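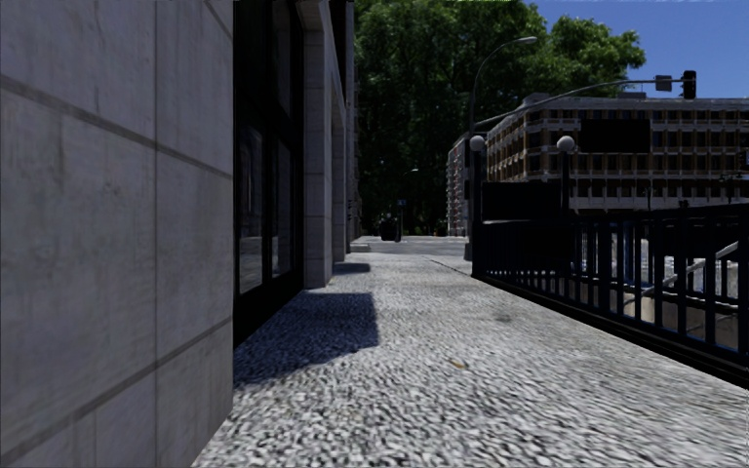 Vue du simulateur, trottoir entre le mur et la bouche d'escalier, début du parcours B.

18 décembre 2023

Repris les démonstrations ce matin sur le parcours B. Le serveur d'Ovgate était disponible dès l'ouverture, j'ai donc pu commencer sans attendre mon tour. Je conduis toujours à la manette, la même qu'en novembre, celle dont le stick gauche accroche un peu vers le bas. J'ai demandé qu'on la remplace. En attendant je compense avec le pouce, et je me demande si cela se retrouve dans les enregistrements.

Le principe n'a pas changé. Je mène Cropper d'un bout à l'autre du trottoir, le logiciel enregistre ce que je vois et ce que je fais de la manette, et le modèle apprend là-dessus pendant la nuit. L'objectif pour ce parcours est de 200 trajets. J'en avais 39 en arrivant, j'en ai 57 ce soir. C'est moins que prévu, mais ceux d'aujourd'hui sont tous utilisables.

La difficulté se situe au départ. À gauche il y a le grand mur de pierre grise, puis l'entrée vitrée, à droite la grille noire autour de l'escalier. Quand j'ai débuté je passais au milieu, bien droit, à vitesse constante. Beverley Parsons a regardé ces premiers trajets la semaine dernière et m'a dit qu'ils n'apprenaient rien au robot. S'il se décale un jour vers la grille, il n'aura jamais vu comment on en revient. Elle veut des trajets où je pars de travers et où je corrige. J'ai donc passé la matinée à me placer mal exprès, trop près du mur, ou tourné vers les barreaux, puis à reprendre la ligne doucement. Il faut couper l'enregistrement pendant la mauvaise manœuvre et ne le lancer qu'au moment de la correction. J'ai oublié deux fois, j'ai effacé les deux trajets.

L'ombre du bâtiment pose encore un problème. Elle fait une tache presque noire sur les petits pavés clairs, au pied de l'entrée vitrée, avec un bord très net. Le modèle de la nuit dernière ralentit en arrivant dessus et part vers la droite, comme devant un trou. J'ai relu mes anciens trajets et je crois que la faute vient de moi : je contournais l'ombre sans m'en rendre compte. Sur les huit premiers enregistrements du parcours, je ne roule pas une seule fois dedans. Aujourd'hui je l'ai traversée à chaque passage, en gardant la même vitesse. On verra demain.

Essayé aussi le mode reprise en fin de matinée. Le modèle conduit, je garde la main sur la gâchette et je prends la commande quand il se trompe. C'est plus fatigant que de conduire. On attend longtemps sans rien faire, et quand il faut intervenir on a toujours un peu de retard. J'ai repris la main trop tard une fois et Cropper a frotté la bordure noire sous la grille. Dans le simulateur cela ne coûte rien, il suffit de relancer. J'ai quand même eu le réflexe de reculer sur ma chaise.

Déjeuné devant l'écran, soupe et pain. Il pleuvait sur Jovonville et je n'avais pas envie de sortir. C'est curieux de passer ses journées sur un trottoir en plein soleil, ciel bleu et arbres verts, et de rentrer le soir à vélo sous la pluie avec les gants trempés.

L'après-midi, réunion avec les gens de Skuser au sujet du format des fichiers. Ils voudraient que l'on note une intention pour chaque trajet, par exemple « longer », « corriger » ou « s'arrêter ». Je veux bien, mais il faudra le faire au moment de la conduite et pas après. Quand je relis un enregistrement du matin, je ne sais déjà plus pourquoi j'ai tourné à tel endroit. Beverley est d'accord. Elle propose trois boutons sur la manette. Rien n'est décidé pour les trajets déjà faits, et j'espère qu'on ne me demandera pas de tout reprendre.

Après la réunion, encore quelques passages, plus lents. Je me suis arrêté à chaque fois avant la chaussée, au fond, sous les arbres. Mes arrêts sont irréguliers : parfois je freine en deux fois, parfois d'un coup. Beverley dit que ce n'est pas grave tant que je m'arrête avant le bord. J'aimerais tout de même faire mieux.

À faire demain : regarder la courbe de la nuit avant de toucher à quoi que ce soit, refaire des départs côté grille, rappeler pour la manette. Acheter des gants.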